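Catrin Pumphrey has been restoring furniture in Joltville for 4 years. Small shop, cold, smells of shellac. We talked fast, she had a customer coming.

How did it start? "A dresser from my aunt. I ruined it," she says. Then a night class in Trescombe, then 200 chairs for a hotel. "Never again – well, maybe if they paid up front."

Biggest mistake people make is sanding. "They go straight thru the veneer, then they call me." She'd rather you washed it first. Soap, rag, wait a day. Most jobs take her 70 hours, and she wont be rushed.
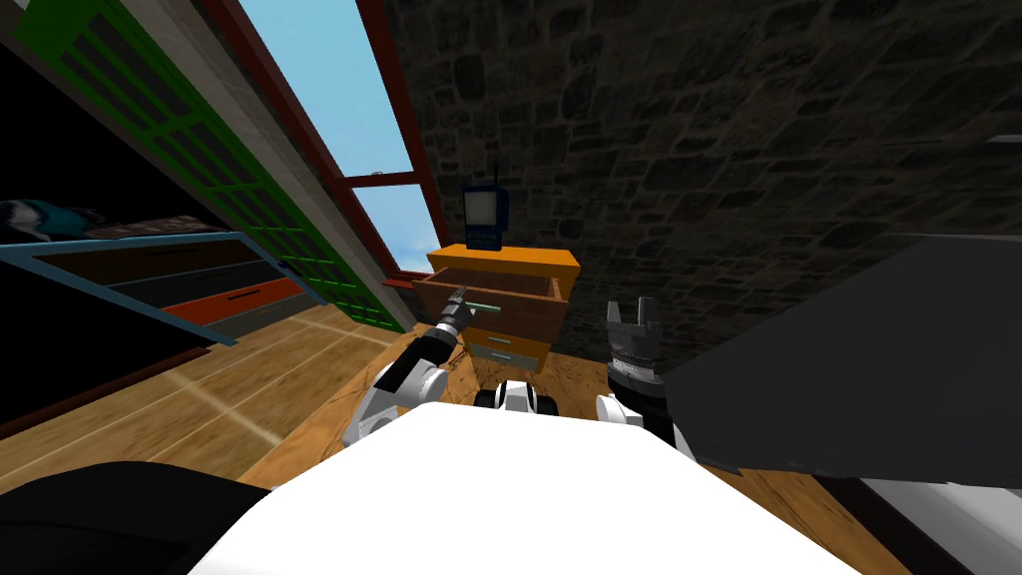
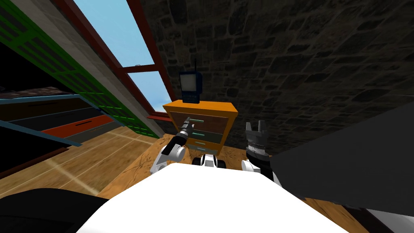
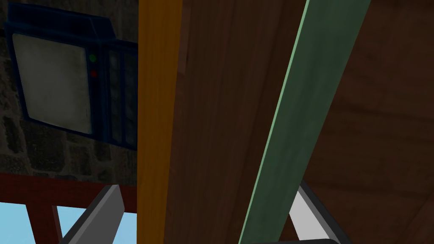
On prices she's blunt. "I charge 200 dollars just to fix sticking drawers and people gasp. Fine. Rub a candle on the runners, see how long that lasts you." New classes start in September, evenings only. Bring your own gloves.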